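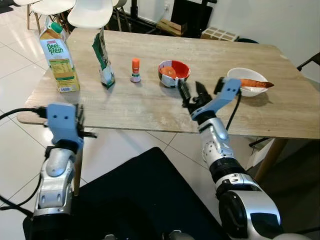
土曜の朝からロボットにニンジンを持たせている。正確に言うと、ロボットの腕を動かしているのは私で、ロボットはそれを記録しているだけだ。世間ではこれを「AIに教える」と呼ぶらしいが、やっている側の感覚としては、ものすごく不器用な手袋をはめて台所仕事をする係に近い。

7月から、うちのチームはUibo(社内での双腕機の呼び名)のデータ集めを続けている。目標は685本。テーブルの上の物をつかんで、動かして、置く。冷蔵庫の中の物もつかんで、動かして、置く。終わったら物の位置を変えて、また最初から。先週末の時点で採用になったのが300本で、今日の午前中に5本足して305本になった。進捗表のグラフは拡大しないと伸びたのがわからない。

遠隔操作というと格好よく聞こえるが、最初の一週間はひどかった。自分の手なら目をつぶっていてもできることに、指が二本しかないとこんなに苦労するとは思わなかった。お椀の縁をつまもうとして、お椀ごとテーブルの向こうへ押していく。慎重にやればやるほど押していく。で、慎重すぎる動きは学習にもよくない。途中で迷って止まると、モデルは律儀に「ここで迷って止まる」ことまで覚えてくれる。以前Drultlowという名前で学習させたモデルは、皿の手前で必ず一拍おいてから腕を下ろす癖がついた。記録を見返したら、全部私の担当分だった。人の癖を直す前に自分の癖を直せという話で、以来ちょっと肩身が狭い。

物の並べ方にも流派がある。私は放っておくと等間隔に並べてしまう。几帳面なのではなく、何も考えていないとそうなるのだ。等間隔のテーブルばかり見せられたモデルは、少しずれた食卓に出会うと途端に頼りなくなる。だから配置の指示はUrkirenという自作スクリプトに出してもらっている。「ボウルを左へ、カートンを奥へ」と画面に出るので、その通りに動かす。ロボットに仕事を教えるために、スクリプトの言うとおりにカートンを運ぶ人間。どっちが自動化されているのか、昼前くらいになると少し怪しくなってくる。

冷蔵庫の課題はテーブルより一段面倒だ。まず棚がある。棚があるということは、上からつかみに行けないということだ。手首を寝かせて正面から入り、棚板にぶつけずに持ち上げ、ぶつけずに戻ってくる。文章にすると一行だが、操作している本人は息を止めている。棚板がガラスなのもつらい。見えにくいうえに、当たったときの音が心臓に悪い。
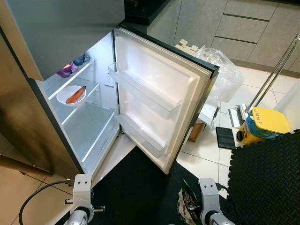 冷蔵庫の課題。中段がサツマイモのボウル、上段がカップ。

失敗した回は捨てるのかとよく聞かれる。うちでは消さずに別のフォルダに移している。落としてから拾い直した記録は、きれいに一発で決まった記録より役に立つことがあるからだ。ただし、わざと落とすのは禁止。わざとやると、落とし方がどうにも芝居くさくなる。一度やってみて、再生しながら自分で恥ずかしくなった。

地味に時間を食うのがラベル付けで、一本ごとに「つかんだ」「離した」の区切りを入れていく。社内ツールのPrimettiが自動で候補を出してくれるのだが、指を閉じた瞬間を全部「つかんだ」と判定するので、空振りまで成功扱いになる。前向きな性格でうらやましい。結局、夕方は候補を一つずつ人の目で直す時間になる。空気をつかんだ回を「つかんだ」のまま残しておくと、空気をつかむのが上手なロボットができあがってしまう。

職業病も出てきた。夕飯のあと、自宅の冷蔵庫に麦茶を戻そうとして、気がついたら手首を寝かせて正面からまっすぐ入れていた。しかも手前で一拍おいていた。

残りは380本。午後は2本録ったところでお椀をまたテーブルの向こうへ押しやってしまい、そこでコーヒーにした。続きは週明けにやる。配置表を見たら、次の回もニンジンだった。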